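Speaker notes: Open Day at the Lekota Automation Center
Main hall, Monday, 10:00 a.m.
Please keep to 20 minutes, including the changeover to the demonstration floor.

Opening (slide 1)

Good morning, and welcome on behalf of the Lekota Automation Center. Thank the Podden Foundation for its support of the public program. Mention that 127 guests have registered for the morning session and that late arrivals may join at the second demonstration.

Point out the two exits and the quiet room beside the cloakroom. Ask guests to silence their phones.

What visitors will see today (slides 2 and 3)

The Center studies how robot arms handle ordinary household and office goods. Industrial robots have lifted identical parts for decades. A home or an office presents a different problem: containers that bend, cables that lie across the work area, fabric that changes shape when it is touched.

The demonstration floor has been set up with everyday objects for that purpose. Guests will follow the arm through a series of short tasks and will see the view from its wrist on the large display. Pause before the next slide -- the change from the room view to the wrist view tends to confuse people, and they need a moment to find their bearings.

Slide 4: the view from the wrist 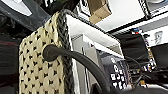
Marisol Zamora
Head of Public Programs, Lekota Automation Center

Let the audience look before speaking. Then draw attention to the basket, with its small dark heart and diamond openings and its braided rim. A repeating pattern of this kind can be difficult for software that matches one point on a surface with another, as many of the points look alike. The black cable passing in front of the basket is the second matter to raise. A person reads it at once as a separate object. The software must work out where the cable ends and the basket begins.

If time allows, mention the patterned fabric farther back, and ask the audience which surfaces they would expect to be hard to grasp. Take two answers at most.

How the work is organized (slide 5)

Bheki Van Wyk's group prepares the tasks and keeps the written record. Zodwa Baloyi's group reviews each attempt and decides whether it is counted. The current series, named Telley, has 132 tasks, of which 27 involve soft containers. Results will be presented to partners in October.

Do not give success rates from the stage. Refer such questions to Ms. Baloyi.

Handover (slide 6)

Introduce Paora Ormsby, who will lead the first group to the floor. Guests with green badges go first; all others remain seated for the short film. Remind everyone to stay behind the yellow line while the arm is moving.

Spare copies of the program are on the table by the door.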